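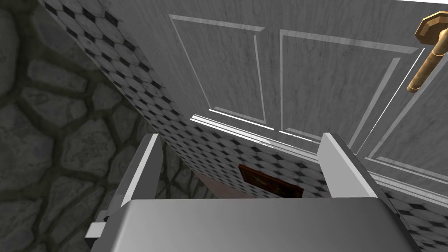 The budget meeting began, as it did every year, with Edgardo Macaraeg asking whether we could simply not have doors.

"The residents like doors," said Rowena.

"Some of them."

Purkstead House had 58 doors and one line in the budget marked Equipment, into which I was expected to fit an arm that could open them. Lomari had sent a quotation. Mac Carthaigh had sent a quotation and a tin of shortbread. Warno had sent a young man called Deividas Mägi, who sat at the end of the table with a laptop and the look of somebody who had been told there would be lunch.

"The base price is very reasonable," he said.

"And what does the base do?" asked Sibel Özkan.

"It goes along the corridor."

"And when it gets to a door?"

"That would be the arm."

The arm was on page 3. I had been hoping we would get to page 3 after the coffee, when Edgardo was generally milder. He found it now and read it with his finger under the figures.

"Does this include the hand?"

Deividas said that most customers found two fingers were plenty. Edgardo said he hadn't asked how many, he had asked whether they were included. They were not. They came under End Fittings, along with a rubber tip we would need if we wanted to turn anything smooth.

"Our handles are smooth," said Rowena. "They're brass. People polish them."

"Could people stop?"

She wrote something down, and I don't think it was that.

I had made a table. It set the cost of the machine against the cost of the night porter over five years, and it had come out very nicely in favour of the machine until I added servicing, insurance and the shed. Then it had come out in favour of the porter, so I had taken out the shed. Sibel asked where the thing would live.

"We're looking at options," I said.

"Is one of them a shed?"

We broke for coffee. Deividas ate almost all of Mac Carthaigh's shortbread and told me, quite kindly, that if we chose lever handles throughout he could knock 35 off each door survey. I asked what a door survey was. He turned the laptop round to show me. It was on page 9, and it was 200 a door.

After coffee Zuleica Coutinho, the night porter, came up to ask whether anyone had ordered her new torch. She had put in for it in March. Edgardo looked at the Equipment line, then at me, and said that money was very tight just now, what with the robot.

"What's it for?" she asked.

"Opening doors," said Rowena.

Zuleica thought about this, and held the door for Deividas, who had his hands full.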